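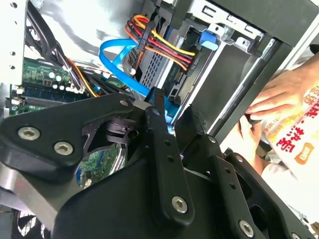
Is the gripper strong enough to pull a data cable off a drive, or do the students still have to help it? The question came in from a teacher at Prundberg, and most clubs ask it before they order. It will pull a data cable if the fingers can get a straight grip on the plug. Plugs with a metal latch need a student to press the latch. A full-size power connector is usually too tight for it, and we tell clubs to leave those to the students.

Search products Go

Raltitz Teardown Gripper, Club Set

The Club Set is a gripper, a wrist mount and a course book for school robotics clubs working on computer disassembly. It fits the Tirent classroom arm with no adapter. Other arms need the adapter plate, sold separately. The set does not include an arm or a computer to take apart.

Price: $436 for the gripper set, $665 with the adapter plate, spare pads and carrying case.

What comes in the box

Gripper with 2 fingers, black, assembled and tested
Ridged finger pads, fitted
Wrist mount with a bracket for a small camera
Control cable and power supply
Hex keys for all screws on the gripper
Course book, 187 pages, spiral bound

The camera is not included. The bracket takes most small USB cameras with a standard tripod thread. Mount it so the fingertips show at the bottom of the view when the gripper is closed. Students who can see the tips line up on a cable much faster than students working from a side view.

Using it with desktop computers

The course is written around old desktop towers because they are easy to get and have room inside. A tower with the side panel off, lying flat on the table, works best. Standing towers tip when the arm pushes on them. Schools can often get retired machines from their own office or from the district.

Take the power cord out and remove the coin cell before the first session. Power supplies stay closed. The course book does not cover opening them and the gripper should not be used on them.

Units one through three are practice reaches. The students drive the fingers into the case, touch a named part and come back out without bumping anything. Unit four is memory and expansion cards. Unit five covers drive cables, and unit six is the drive itself. Cables come up in every unit. They hang in the way of the fingers, they slide off the pads, and thin wires catch on the pivots if the gripper is turned too quickly. Flat cables are easier to pick up by the edge than across the wide side.

Two students per arm is a good number, one at the controls and one at the case. The student at the case steadies the chassis and calls out what is near the fingers. Hands stay on the outside edges while the arm is moving unless both students have agreed on a hold. The stop button should be within reach of the student at the case - it has a long enough cord for this.

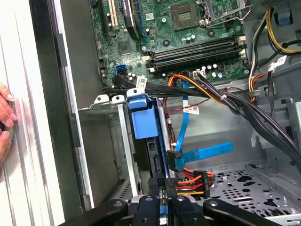
Our second-year group got through unit five in four meetings and then spent three more on unit six, the Opoku club wrote after its first term with the set, and the page count in the book did not prepare them for that. We have since split unit six in the course book. Removing the drive cables and releasing the bay are now separate sections, with a practice sheet for each. Clubs that have the older book can ask for the new pages at no charge.

Drive bays vary a lot between makers. Some have screws on both sides, and others have a plastic handle or tab that the fingers can push. Try the release by hand first to learn which way it moves. If it is stiff by hand, the gripper will not move it.

Care

Check the hex screws on the linkage bars every few sessions. They should be snug. If a finger starts to lean, the screw at its base has usually worked loose. Wipe the pads with a dry cloth and replace them when the ridges are worn flat. Dust from old machines gets into the pivots, so brush them out at the end of the term. Do not oil them.

Club competition

The set meets the rules for the student teardown event held each June. Teams may change the finger pads but not the finger length. Pads cut from other rubber are allowed if they are glued flat. Entry forms come from the event office and we do not handle them.

Orders

Schools may order by purchase order. Sets ship assembled with the fingers closed. Replacement pads, screws and hex keys are on the spare parts page.

Page updated Saturday, January 18, 2025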